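Packing up the shop table
2 min read

I've been meaning to put this little gallery together since January, when we started sending out the old stock from the Drollville store. We had nearly 4,000 pieces on the shelves when Ayana Moges did the count (3,957, she'd like me to be exact), and every one of them has to leave in a box. So this page is about wrapping things, which I now do in my sleep.

Most of it happens at one white table against the pink wallpaper in the back. I love that wallpaper! It was there when we moved in and I've talked Teodoro out of painting over it twice. The table came from Poletti, the café next door, when they changed their furniture, and it's had a hard life with us – tape, marker, the corners of crates, you name it.

My method, if you can call it that, is to cut a big sheet first and lay it out flat, bubbles up, then put the piece in the middle and roll. Teodoro cuts as he goes and ends up with a heap of odd scraps. We've agreed to disagree, but I do use his scraps for stuffing mugs and vases, so I can't complain too loudly.

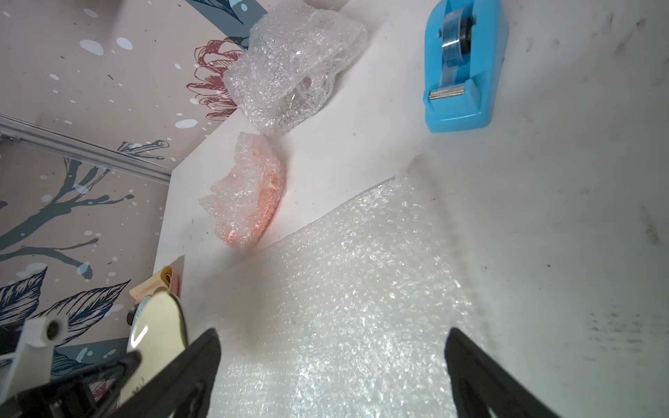

The blue tape dispenser is the one thing I'd save in a fire. I bought two others last year, both fancier, and they slid all over the place every time I pulled. Clear tape only, by the way. Brown tape on bubble wrap looks awful and whoever opens the parcel has to hack at it.

Anything salmon or coral sells right away, so those get wrapped early and wait at the back of the table until there's a box the right size. I leave them see-through on purpose, with just the one kind of wrap, so I can tell what's what without peeling anything open again (ask me how I learned that).

We're at 625 parcels so far, going out 10 at a time, usually a bit before four in the afternoon when the Wondon van comes by. If you've ordered something and it hasn't turned up yet, drop me a line and I'll go look for it. More pictures once we get to the glass shelf – I'm putting that off as long as I can.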